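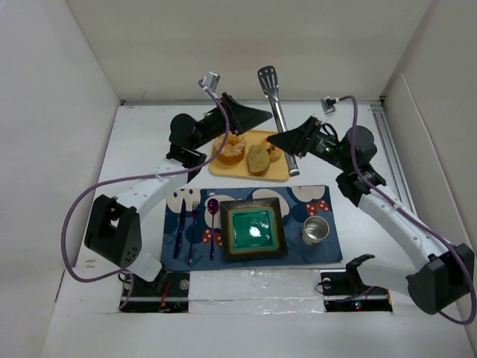

Polling place inspection checklist, Arkby and Grumden wards
Inspector: Merike Sproģis
Second reader: Darius Hunt
Visit date: 9 Feb 2022
Previous visit: August

Marks: OK, NOT OK, or OPEN. OPEN means I was told it is fine and saw no proof.

1. Outside and entrances

1.1 Ramp in place at the main door: OK. It moves when stepped on at the left side. I was told it always has. Fix it anyway.
1.2 Door stays open without a wedge: NOT OK. Same finding in August, same rubber wedge.
1.3 Party signs outside the distance line: OPEN. The line is drawn on the ward map but not on the sidewalk. Both the Kütt campaign and its rivals say they know where it is, and they point to different spots.
1.4 Lighting in the parking lot: OK at 5 p.m. I'd like to hear from anyone who has seen it at closing time.

2. Polling room

2.1 Exits clear: OK in Arkby. NOT OK in Grumden, where stacked chairs block half of the rear door.
2.2 Extension cords taped down: NOT OK. One run crosses the line where voters wait.
2.3 Room limit posted: OK. The card says 80. Arūnas Urbonaitė expects the line to stay under that all day. The merger vote brought the same promise and people stood in the stairwell.
2.4 Booths face the wall: OK, except the low booth, which can be read from the check-in table. Turn it.

3. Rolls and ballots

3.1 Registered voters, both wards: 3,213.
3.2 Ballots delivered: 3,000. OPEN. The explanation is that turnout never gets that high. It may well not. I asked who decided and got two names, then neither.
3.3 Mail ballots logged: 261. OK, counted twice with Asif Mughal present.
3.4 Seals match the seal sheet: NOT OK. Two numbers swapped. Probably a copying slip, but the sheet was signed as checked.
3.5 Storage room key list: OPEN. The list has four names. The council clerk thinks there are five keys.

4. Emergencies

4.1 Fire extinguishers in date: OK.
4.2 Alarm heard in both rooms: OPEN. Test "planned."
4.3 Written plan for moving ballots during an evacuation: NOT OK. The plan on file is for the old Prurkum hall, with the name crossed out.

Comments from second reader (D. Hunt)
Agree on 1.3 and 3.2. On 3.4 I would go further and have the whole sheet redone. Fiifi Quansah at the ward office says every item will be closed before polling day. The August report has that sentence in it too, so please attach photos and signed pages this time.

Return visit needed: yes, both wards.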